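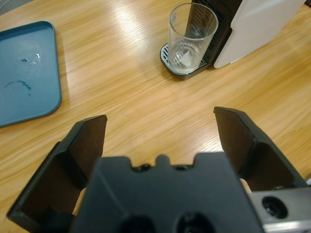

Postma capsule coffee machine, off-white and charcoal

Sold by Endow Kitchen. In stock, ships from our own shelves.

Options: machine only / machine with blue tray / machine with blue tray and two tall glasses

I've sold a lot of coffee machines in this shop and I've taken most of them home first, because my husband has very patient feelings about kitchen counters. The Postma is the one that stayed. It went home with me in December for what was supposed to be a weekend, and I ended up buying it off the shop floor at staff price and having to order another one for the display.

It's a small capsule machine with big smooth off-white sides and a dark charcoal front. The white isn't a bright refrigerator white, it has a bit of beige in it, and I like that a lot more next to wood. We keep the shop one on the honey-colored table by the register and people put their hands on it without noticing they're doing it. (Fingerprints wipe off the sides with a dry cloth. The dark front wants a slightly damp one.)

What it makes

Short coffee, long coffee, and plain hot water if you run it without a capsule. There are 3 buttons on top and that's all the controls you get. You can reprogram the two coffee buttons by holding one down until you have as much in the cup as you want, then letting go, and it remembers. I did mine on the first morning and haven't touched it since. If you unplug the machine it keeps the setting, I checked, after we had the power off for half a day.

No milk frother! I get asked this almost every day. If you want foam you'll need a separate one, and the little handheld wands do fine for one person. Frøydis Blomqvist, who runs our Saturday tastings, uses a jar with a lid and shakes it like mad, then microwaves it with the lid off. It does make foam.

Will a tall glass fit?

Yes, and this was the whole reason I started looking. My old machine could only take little espresso cups unless you pulled the drip tray out and put your mug on the bare counter, and I got so tired of wiping up after that. On the Postma a tall straight glass stands right on the grate with the drip tray in place. The grate is silver metal with thin parallel slats, close enough together that a narrow-bottomed glass doesn't wobble around on it. The drip tray under it has a rounded front edge and sticks out a fair way from the body, so please count that in when you measure your shelf.

Very wide mugs are another story. Anything fat with a big handle is going to want to be turned so the handle points at you. Soup mugs, no.

For iced coffee I fill the glass with ice to the top, run the short button over it, and then decide if I want a second one. Use a proper sturdy glass for this. I've never cracked one, but I let mine come to room temperature first if it's just come out of the dishwasher hot or out of the freezer cold.

The glasses

These are the Gerken tall glasses, clear, with straight sides that taper a tiny bit and a rounded rim that's nice to drink from. They hold 14 ounces filled to the very top, so call it a generous long coffee with space for milk. They're plain and I'm glad they're plain. Dishwasher safe on the top rack. They don't stack, so don't try, they'll jam and then you'll be standing there with ice in one and warm water on the other like I was.

Sold in pairs with the set, or one at a time if you've broken one. Just email and I'll add a single to your order.

The blue tray

I put the Clindholm tray in with this machine as a bit of an afterthought and now it sells better than the machine does. It's a rectangular plastic tray in a soft teal sort of blue, with rounded corners and a raised rim all the way around. The inside is flat and matte.

At home it lives to the left of the machine and it catches everything. Wet spoon, used capsule on its way to the bin, the glass you've just rinsed. Coffee makes rings and drips, that's just what it does, and I'd much sooner have a ring in a plastic tray than on my table. If one dries on, a wipe with warm soapy water takes it off. I let mine go for days sometimes and then do it at the sink in ten seconds.

It doesn't go under the machine. I know it looks like it ought to, and I tried, but the machine's feet need to be on something hard and flat and it's happier straight on the tabletop. Put the tray next to it.

Please hand wash the tray. One of mine went through the dishwasher on the hot cycle and came out with a slight curve to it, and it's now the tray under the dog's bowl.

Filling and emptying

The water tank lifts straight up and out and holds 900 ml. For the two of us that's a day and a bit. You can fill it under the faucet or leave it in place and pour from a jug, and I do the second because I'm lazy before eight in the morning.

Used capsules drop into a bin inside when you lift the lever for the next one. Empty it more often than you think you need to, especially in summer. The drip tray pulls forward. Go slowly if you haven't emptied it in a while! The grate lifts off on its own and can be washed separately, and an old toothbrush is great for getting between the slats.

Descaling depends on your water. Ours is hard here and I do it every couple of months with the ordinary liquid descaler from the supermarket. A light comes on to remind you, and it stays on until you've run the whole program, so don't start it while you're waiting for a ride to work.

Noise

It hums, and then it hums louder for the few seconds when it's pushing the water through. I wouldn't put it on the other side of the wall from a sleeping baby. Lertchai Khamphan in our warehouse has one in a studio apartment and puts a folded dish towel behind it to stop it buzzing against the tile, and he says that took care of most of it.

What I'd change

The cord is short. It comes out at the back on the right and if your outlet is to the left you'll be rearranging things. I'd also like a window on the water tank that I could see from the front, because at the moment I have to lean over to find out I'm nearly out. And the lever is a bit stiff when it's brand new. It loosens up after a week or two, but if you have sore hands come in and try ours before you buy.

What's in the box

Machine only: the machine with its tank, drip tray and grate already fitted, a paper manual, and a small sampler of capsules so you can have a coffee the day it arrives.

With tray: all of that plus one Clindholm tray in blue.

With tray and glasses: all of that plus 2 Gerken tall glasses, wrapped separately in a box of their own. Please open that one over a table.

Before your first cup, run two full tanks of plain water through it. The manual says one. I didn't love the taste after one.

Notes from customers

"Bought the set for my mother, who had been drinking instant for forty years. She phoned to say the glass was too nice for every day. She uses it every day." Nathalie Leemans

"Good machine, fits under my cabinets with room to lift the lever. Cord is short as stated. I bought an extra tray for the bathroom." Lieven Schouten

"Four stars because I wanted the tray in green. Coffee is hot and the long one fills my glass nicely with space for oat milk." Nele De Haan

(Nele, I've asked them about green! So far it's only the blue. I'll write to you if that changes.)

Shipping and returns

We pack the machine in its own carton inside a second one. If you order the set, the glasses might arrive in a separate parcel a day before or after. You can send anything back unused within 30 days, and if the machine has a fault when you first plug it in, email me with a photo and I'll get another one out to you without making you wait for the old one to come back. Opened capsules can't be returned, for obvious reasons.

If you're near the shop, come and have a coffee from the display one first. Bring your own favorite mug if you want to see whether it fits. Plenty of people do.

Page last updated 9 Apr 2020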